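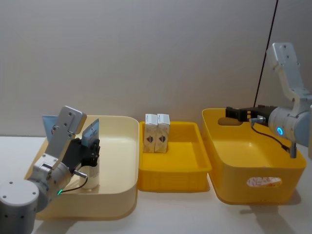
Chapter 4: Bins, Reach and a Table You Can Trust

By now you have two arms that power up, home themselves and don't trip the breaker, and if you're anything like me you want to see them pick something up right this minute. Go ahead! Drop something light in a bin, jog the left arm over it with the pendant, close the gripper, lift. Enjoy it. Then come back, because this chapter is about the part that decides whether you'll still be enjoying it in a month: where everything goes on the table.

I learned this the slow way. I built my first sorting table in 2012 in a corner of the Matetti workshop, with one arm, a door laid over sawhorses and a bunch of mixing bowls from my own kitchen. The arm worked fine. The bowls slid. Every time the gripper brushed a rim, the bowl scooted over a finger's width, and every position I'd saved for that bowl was a little bit wrong from then on. I spent most of July re-teaching points and blaming the gearbox (sorry, gearbox). Cosmin Roman, who had the bench across from mine, finally walked over with a roll of tape and stuck the bowls down, and my "gearbox problem" went away that same afternoon.

So the table is a part of the machine. I'd like you to treat it with the same respect you gave the wiring in Chapter 3.

The build we'll carry through the rest of the book is the one I call the Hustum table, after the street where I lived when I drew it up. It has two arms, one at each end, a plain white top, and a row of three plastic bins in between. You don't need the same arms I have. Mine came secondhand through a dealer called Tasetti, and any pair with parallel grippers and a pendant will get you through all the steps. What I would copy pretty closely is the row.

4.1 Why a row

You can arrange bins in an arc, in a square, in a stack with a ramp (I've done the ramp, please don't do the ramp). I keep coming back to a straight row running left to right between the arms, and it mostly comes down to reach.

An arm is happiest in the middle of its range. Stretched all the way out, it gets slow and droopy, and small errors at the shoulder turn into big ones at the fingertips. Folded in tight, it starts bumping its own wrist. With a row, each arm gets one big bin close to home where it can do nearly all of its work comfortably, and there's a smaller tray in the middle that both of them can get to without straining.

My left bin is cream colored and wide, with a low, flared rim. The big one on the right is yellow and deeper. The little tray between them is yellow too, with ribs molded into its front. I'd pick three clearly different colors if I were buying again, and I'd tell you to do the same if you plan on adding a camera later in the book. A cream bin and a yellow bin look quite different to you and me and a lot less different to a cheap sensor under a warm bulb.

Low sides matter more than you'd think, at least on the bin where the picking gets done. The gripper has to come down inside without clipping the rim, and it's carrying a cable with it, and a connector or two that stick out sideways. If you buy a bin because it holds a lot, you'll pay for it in approach moves. Save the deep one for drop-offs, where the gripper can open from above and let the thing fall.

4.2 What to put in the bins

Groceries and bathroom stuff! I mean it. You want objects that are light, that cost almost nothing, and that don't all have the same shape. Foam cubes are what most kits ship with, and foam cubes teach you nothing, they squash to fit whatever grip you throw at them.
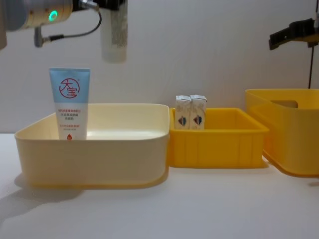 Figure 4.2. Test objects on the table: two small cartons in the middle tray, a squeeze tube standing cap down in the cream bin.

I like small cartons as a starting object. They have flat parallel sides, which is exactly what a parallel gripper wants, and they stand up without help. Put two of them side by side and you've got a second exercise for free, because now the fingers need somewhere to go. The outside faces are easy. Getting a finger between two cartons that are touching is another matter, and we'll spend all of section 4.7 on it.

A squeeze tube is the next step up, and it's a sneaky one. It's round near the cap and flat at the crimp, so the right width for the gripper depends on how high up you grab it. Start near the cap end, where the shape is more predictable. A half-used tube also folds in the middle when you lift it by the crimp, and if it was leaning on something to begin with, it will swing. Let it swing. Wait for it to settle before you start the sideways move. My early programs never waited, and I have cleaned hand cream out of places on a robot arm where hand cream should not be.

Last, find yourself a small round container, something you could close your hand around. Round things are kind about angle (you can come at them from any side) and unkind about centering. If your gripper is off to one side, one finger lands first and shoves the thing along before the other one catches up.

Keep the set small. I had a shoebox with everything from dice to a banana in it at one point, and all it got me was a lot of half-finished notes. Pick a few objects, and stay with them until your moves are boring.

4.3 Fixing the bins down

Find the spot first, fix it second. Set your three bins out by eye, with the small tray in the middle, and leave a small gap between neighbors so you can lift one out without dragging the next. Then jog each arm, slowly, to the four inside corners of every bin it's supposed to serve. Don't save anything yet. You're only feeling for trouble: a joint getting close to its limit, a cable going tight, an elbow drifting over to where the other arm lives.

You will find trouble. I always do. On my table it was the back corner of the big yellow bin, where the right arm had to tuck its elbow in so hard that the gripper came in tilted. Sliding the bin a bit toward the middle fixed it.

Once every corner is comfortable, trace the bottom of each bin onto the table in pencil. Now stick them down. Double-sided tape is fine for a start, and so are small blocks screwed to the table just outside the corners. I've moved over to the blocks, since they let me pull a bin out, wash it and drop it back in the same place. The method comes from an old shop handout signed only El Ouafi that was pinned up by the drill press at Matetti for as long as I was a member, and I've never found a better one.

Then shove the bin, hard, with the flat of your hand. If it moves, it isn't fixed.

A word on cables while you're down there. Each gripper drags one around, and you need to leave enough slack for the wrist to turn fully both ways, with the loop kept small enough that it can't hook the rim of a bin on the way up. Run the wrist through its whole range and watch only the cable. Do it again with the gripper down inside the bin, where there's much less room and the loop ends up somewhere you didn't expect.

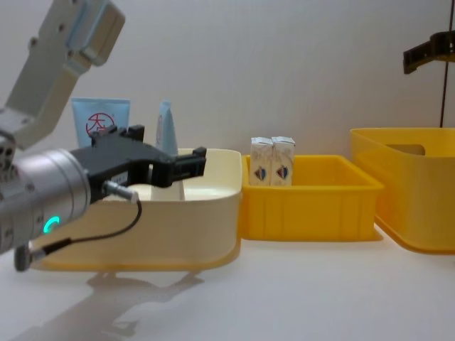
4.4 Naming your positions

With the bins fixed, you can finally start saving points, and I'm going to be a pest about names.

Your controller will offer you P1, P2, P3 and so on up to 1000 if you let it. Don't let it. Name every point by arm, bin and height, in that order, so that LEFT_CREAM_HIGH is the left arm parked safely above the cream bin and LEFT_CREAM_LOW is the same spot down at picking height. You'll type more. You'll also be able to read your own program after a week away from it.

Save the high point first, always. Every move into a bin starts from its high point and every move out ends there, with a straight vertical line in between. For now, only one arm at a time may leave its high point. We'll loosen that rule in Chapter 6, when the two of them start sharing the middle tray, but please leave it alone until then.

Get your pendant, send both arms home, and we'll teach the first pair of points on the left.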